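Perguntas que me fazem antes de comprar garras manuais

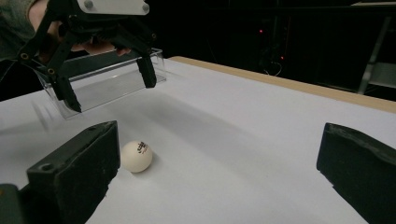
Tshepo Naidoo
Responsável de compras, laboratório de Rallonville

Por onde começo o orçamento?
Pelas garras! Eu peço sempre aos pares, porque uma bola de pingue-pongue e uma caixa de acrílico já dão trabalho a duas mãos (e ainda bem, que são baratas).

Vale a pena comprar dedos de reserva?
Vale, e muito. As pontas ficam riscadas com o uso e eu encomendo logo 12 à Vadach, que me faz melhor preço a partir dessa quantidade.

E a mesa?
Tampo branco, liso e mate. Gastei demasiado na primeira e arrependi-me, por isso agora o meu teto são 100 euros.

Quanto tempo demora a entrega?
A Baumgartner pede 30 dias. Em setembro conte com mais 20, que foi o que me aconteceu a mim!

Posso pedir material emprestado antes de decidir?
Pode, fale com o Gert Botha, na Tesside. Leve a lista de peças já feita, que ele responde no próprio dia.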